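# Cable Routing in Simulation: Report on the Gripper Fault

January 2023

## Background

Our project was to teach a simulated two-finger gripper to route a thin cable through a row of clips. We built the task in Standano, the simulator our department uses, and put the clips on a flat panel we called the Kastadeck. The clip the arm should go to next is shown in blue with a highlight outline, and the others stay gray.

By October the basic task was working. We ran it 100 times with the panel square to the arm and the arm finished almost 100 of them. We then let the panel start at a random angle, and that is when the fault showed up.

## What went wrong

With the panel turned, the arm would sometimes move in toward the blue clip, stop short, and then close the gripper hard with one finger pressing into a clip it was not supposed to touch. The simulator did not stop the run. The contact force climbed past the limit we had set, and the log still recorded the run as "in progress" until it timed out.

In a simulation this costs nothing but time. The same controller was supposed to go onto the lab's real arm in the spring, though, and there it could have broken a clip or bent a finger. We treated it as a safety problem and took the transfer off our schedule until it was fixed.

We went back through the wrist view for the turned-panel runs.
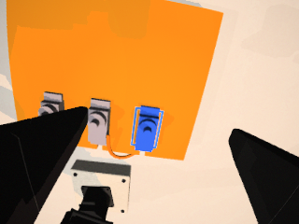 *Figure 1. Wrist view in simulation, panel at an angle. The blue clip is highlighted, and the left finger covers most of the leftmost gray clip.*

The wrist view helped because it has both fingers in it. From the overhead view we had been using, the gap between a finger and a gray clip was hard to judge. In the wrist view we could step through a run and see which finger was near which clip.

## Cause

There were two separate mistakes.

1. The planner took the angle of the panel once, at reset, before the panel had settled into its final position. The target for the blue clip was then off by a few degrees of rotation. The error grew the farther a clip was from the panel's center.
2. The force check, which we had copied from an older project named Woo, only looked at the highlighted clip. Contact with a gray clip was ignored.

The first mistake put the finger in the wrong place. The second let it keep pushing.

## Fix and retest

The angle is now read again before every approach. The force check covers all clips and the panel, and any reading over the limit opens the gripper and ends the run as a failure. We also added a slow zone near the clips.

We repeated the turned-panel test with 201 runs. The new check ended 5 of them early, and none went over time. All of the early stops were at steep panel angles, where the fingers have very little room.

## Remaining problems

- The slow zone makes each run noticeably longer.
- The cable model, Plollis, is stiffer than the real cable we plan to use, so contact forces on hardware will differ.
- The force limit was picked by hand and needs to be measured on the real arm.

The next group should not start hardware tests until the last item is done. The settings for the retest are in the project folder under run set 51.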